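Skamau build: questions we keep getting

What is Skamau?
A bench in a shared workshop where a robot arm is meant to take old desktop PCs apart. I say "meant to" on purpose. Read the rest before you order parts.

Why old office desktops?
They're cheap, and the insides are a mess of wires, so they make a fair test. An arm that only copes with a tidy case is no use to me.
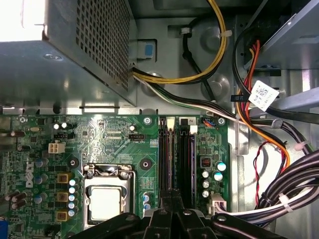
Shiyu Fan

Will it work with any gripper?
I doubt it. The fingers have to reach between cables without snagging them, and the listings never mention cables. Ask the seller for a clip of it inside a real case.

Do I need the fixture plate?
You need something that holds parts in a known spot. Ours is gray, with raised blocks and slots, and sits left of the tower. Print one before paying for one.

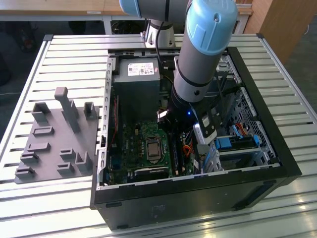

Arm in the open tower, fixture plate at left.

Droder claims 100 percent success on memory modules. True?
Ask how many tries, on how many machines, and who reset the bench in between. I asked and got a brochure. Our own log has 58 tries in it, and I wouldn't quote a rate from that either.

Is a wrist camera worth it?
Yes, with limits. It gets you close to the slots, but the gripper hides a good part of the board.
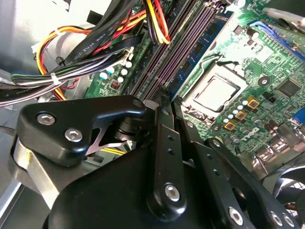
Wrist view: gripper links, memory slots and processor socket.

What does it cost?
Over 2,000 dollars so far, without the arm. Anyone quoting you less has left out the table.

Is it faster than doing it by hand?
No. Give me a screwdriver and five minutes.
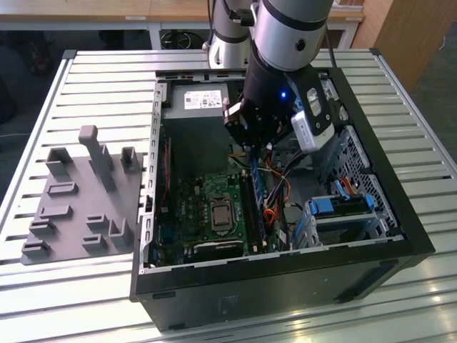 Speed may come later – I've heard that promise before – but for now, plan on staying next to the stop button for every run. Questions about the Fogh controller go on the workshop board, where the January thread is still open.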